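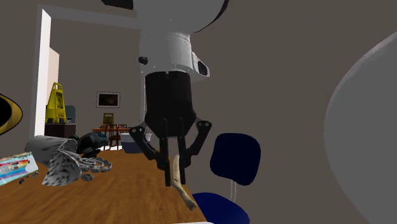 Bruvside Workshop News, Issue 14, page 3

Gallery: planning the Nina cell

Picking in simulation, cluttered table. The gripper has a long, curved item between its two fingers, with the tip just clear of the wood. A box, a tipped container and a loose chain are among the things lying on the left of the table.

The Rekidville site wants one arm for mixed picking, and the purchase has to go into the plan for January. Until the order is placed the work is being done on screen. Zoila Condori is running it and keeps the list of what we need to buy.

What is in the budget so far

Gripper: two-finger parallel type. Skavow have quoted £3000, fitting included. Delivery is extra and they have not given us a figure for it yet.

Spare fingers: £400 for the set. We left these out of the first draft and had to put them back in. Curved and uneven items may need a softer finger than the standard one, so please don't order until the grip tests are written up.

Table: £100, second-hand. Measure the doorway at Rekidville first.

Wrist sensor: no price. Two suppliers have been asked and one has replied, with questions about cable length that we can't answer until the arm is chosen.

Arm: to be leased or bought, still open. The lease covers servicing but ties us to one make of gripper. Buying costs more in the first year and leaves the choice of gripper to us. Zoila would like to buy.

Floor space also needs to be agreed. The Nina cell must leave room for a chair and a clear way to the door, and the plan on the shared drive shows neither. Send changes to Zoila by Wed 19 June, with a price and a supplier's name against each item.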